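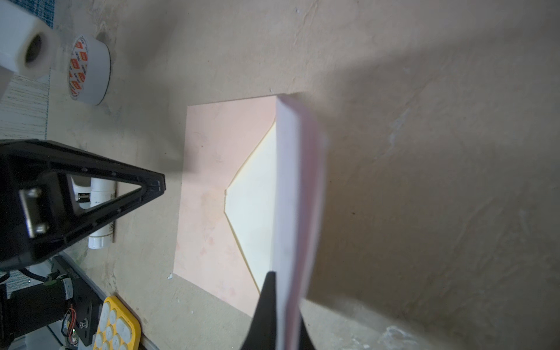 Envelopes and tape on the bench at Trandville.

I have an opinion that makes me unpopular at lunch, so I may as well put it on the web too. I think most of us who write software for robot arms spend far too much time on the policy and far too little on the boring stuff around it. The logs, the clocks, the little viewer that lets you scrub back through a run and see what each camera saw. I've been doing this for 11 years and I can count that as the one belief that has only gotten stronger!

Take desk clutter, which is what we work with these days. Envelopes, tape, pencils, a glue stick or something shaped like one. It sounds like kid stuff until you try to get two arms to sort it. An envelope is nearly flat, and when you stand it on edge it turns into a thin line that your perception code would love to call background. Pick it up and it bends. And the wrist camera, which was supposed to be your best friend, now has a finger across the view and some motion blur on the one thing you care about.

So what do people do? They retrain. Somebody sees a bad grasp, says the model needs more data, and off we go for another two days. I did this myself for years (I was very good at it, I had scripts). Then on a job for Koval we had a glue stick that kept getting pinched off-center, always to the same side, and I finally sat down and lined up the timestamps by hand. The wrist image was reaching the controller 105 milliseconds late. That was the whole problem. The network was doing a fine job of aiming at where the tube used to be relative to the hand, and we'd been punishing it for that with fresh training runs all through July.
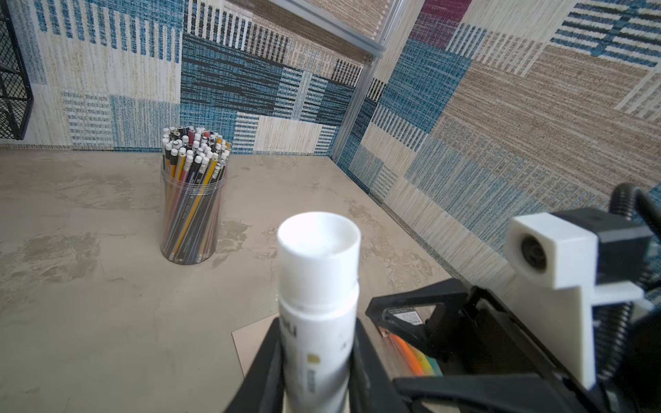
The fix was a dozen lines, most of them deleting a buffer that had been put in to make a demo look smooth. I still get a bit hot in the face thinking about it.

Now, I know the answer to this, I've heard it plenty. A big enough model will soak up the lag and learn to lead its target. Sure, maybe! If the lag stays put. But ours moved around depending on how busy the machine was, and you can't learn a habit from a delay that changes every time somebody opens a plot window. I would much sooner have a small dumb policy fed with honest timestamps than a clever one guessing what time it is.

Same goes for planning. We use a planner called Drivum, and I like it fine, but for the longest time when it refused a motion all it told you was "no path." No path why? Was it the other arm? The table? A jar of pencils that perception had decided was twice as wide as it is? We spent about a week teaching it to save the collision pair and the joint positions every time it gave up, and that week has paid for itself so many times over that I've stopped bringing it up, except that I'm bringing it up right now.

The folks over at Bumley do it the other way around. They have a gorgeous policy stack and their replay tool is a folder of videos with names like "final2." They're smarter than me, I mean that, and they still can't tell you what the left gripper had been commanded to do at the moment the right one let go. When I visited, we spent an afternoon arguing over a dropped stapler, five people around one laptop, and the data that would've settled it just hadn't been saved.
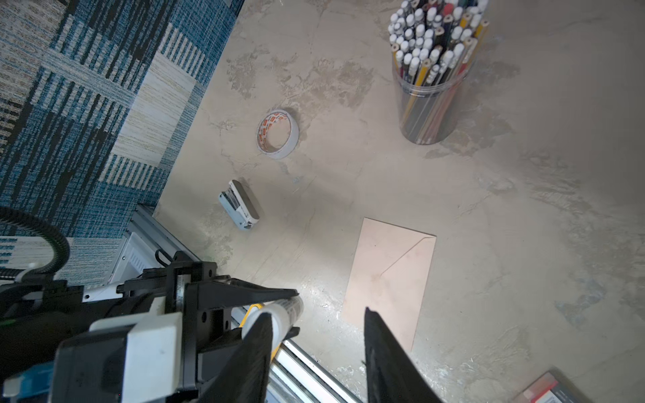 What I'd want from any team starting out

Stamp every image when the sensor takes it, and carry that stamp all the way to the motor command. Save what the planner rejected along with what it accepted. Build the viewer before you build the second policy, and make it open in a couple of seconds, otherwise people won't use it and they'll go back to squinting at video. Put the camera views and the commands on one timeline, both arms together.

And please let the person who writes the tools sit next to the arms. I wrote tools from a different floor for a while and they were bad tools. I'd made a lovely chart of gripper force that took up half the screen, and what everybody wanted was a button to jump back to the last time the fingers closed. It's there now, bound to the space bar, and the chart is in a menu I don't think anyone has opened since.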